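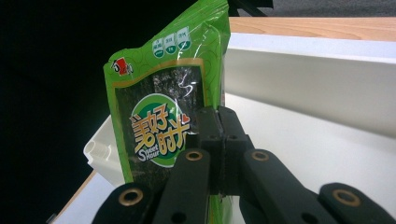
Figure 2. A snack pouch in glossy green plastic. The brand logo is at the upper left of the front, with three small round icons to its right.

3.2 Package color and expected flavor

Shoppers often decide what a snack will taste like before they read the name on the pack. In our first survey we asked people to match plain color swatches to flavor words. Green was matched most often with lime, seaweed, and onion, in that order. Red was matched with chili by a wide margin. Yellow gave the least agreement, with answers split between cheese, butter, and salt.

The second survey used full package fronts in place of swatches. Invitations went to 2,000 members of the Listora panel, and 1,840 of them finished the task. Each person saw one package front on a screen for 2 seconds and then typed the first flavor that came to mind. The product name was masked in all cases. Logos and small icons were left as printed, as in Figure 2, where the round icons sit in a diagonal row that climbs slightly to the right.

Answers were coded by hand using the word list from Myung. Spelling errors were corrected and brand names were dropped. Where a person typed more than one flavor, only the first was kept. Two coders worked separately, and Gil-soo Um settled the cases where they disagreed. Most of these involved words such as "fresh" or "herbal," which some people use for a flavor and others for a smell. We kept them as their own group.

The link between color and flavor was weaker for full fronts than for swatches. Color still mattered, but people who said they bought snacks every week leaned more on the logo. If they knew the brand, they tended to name its best-known flavor even when the pack color pointed elsewhere. People who rarely bought snacks gave answers much closer to those from the first survey.

Surface finish had a smaller effect. Glossy packs drew more "salty" answers and matte packs drew more "baked" or "plain" answers. This agrees with the Vullen shelf study, although that work used boxes and did not mask the names. We did not test finish apart from color, so the two cannot be fully separated in our data. The Vorside samples described in Section 3.3 were printed in both finishes to deal with this problem.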